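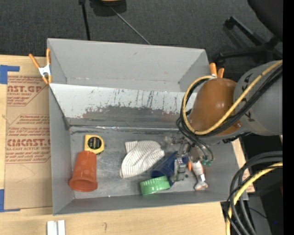

Maintenance of the Nulwood cell follows a fixed schedule, and cable routing is reviewed every 90 hours of operation. The yellow cable must keep a generous loop around the brown joint cover, so that the wrist can turn without strain. Both spring clamps at the rear of the bin are checked at the same time. The worn patch on the sloped panel has been entered in the log.

July 30, 2020
By Rania Tahiri

Hose fittings at the gripper will next be replaced in October.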